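Building a test pen on a studded plate

Final report, second-year construction module, Weltalden

1. What we set out to do

Our group was asked to design a small walled area on a table in which two objects could be placed, moved and put back again without rolling or sliding away. The brief from the module gave us a free choice of material. We looked at cardboard, wooden strips and LEGO, and settled on LEGO after one afternoon with the other two. The cardboard walls bent as soon as anyone leaned on them, and the wooden strips had to be glued, so every change meant starting again.

The working name for the pen was Flulik and we have kept it in this report.

2. Materials

The base is one large gray plate with studs all over it. The walls are made from low bricks in dark gray, with some lighter gray where the dark ones ran out. The two objects are also LEGO, one orange and one green. All the bricks came from the Brerow box in the workshop, which is shared between three groups. We signed out 200 bricks at the start and took back the ones we did not use.

Tape was bought separately. We first tried clear tape, but it came off the table top overnight, so we changed to gray duct tape.

3. Layout

We drew three layouts on squared paper before building. The first was a long rectangle, the second a square and the third a square with a dividing wall. The dividing wall made it hard to get a hand in, and the rectangle left a lot of space at the ends that was never used. The square was chosen by a vote in the group.

The walls are low on purpose. In our first build they were taller, and people kept knocking the top row off with their knuckles when they reached in. Lower walls still stop a brick that is pushed against them, and they make it easier to see what is going on from a chair.
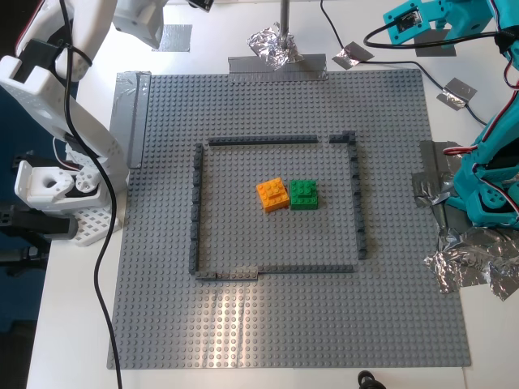 Weltalden, 2021-07-09

The walls are not perfectly regular. The top one has a small gap towards its right end, and the bottom one has a step where the lighter gray part meets the darker strip. We talked about rebuilding both but left them. Neither gap nor step is large enough for the objects to get through, and we had no more dark bricks of the right length.

4. The two objects

Each object has a wider part below and a smaller brick on top. We made them this way so that there is something to hold. Single flat bricks were hard to pick up, and a tall tower fell over at the slightest push. Orange and green were picked so they would stand out against the gray, and the orange one was easiest to spot from across the room.

The objects are set down loosely and are not pressed onto the studs. This means they can sit at an angle, and they often do. We had planned to mark a start position for each one but ran out of time.

5. Fixing the plate

A plate this size shifts if it is only laid on a smooth white table. We ran a strip of duct tape along the upper edge and another down the left edge near the corner. After this it stayed where it was during normal use. The tape has to be pressed down hard, as the studs leave only a narrow line for it to stick to.

6. Trials

Each member of the group moved the objects from one side of the pen to the other and back. We stopped at 101 moves in total. Objects left the pen 2 times, both when someone lifted too fast and let go. On 40 of the moves an object touched a wall, and no wall came loose.

7. What we would change

We would order all the wall bricks in one colour before starting. We would also round off the inside corners – an object pushed into a corner is awkward to get out again with two fingers. A start mark for each object should be added, perhaps with flat tiles.

The Matar group has asked to take over the pen in November, so the plate and walls will be kept together. The layout drawings are in the folder by the workshop door.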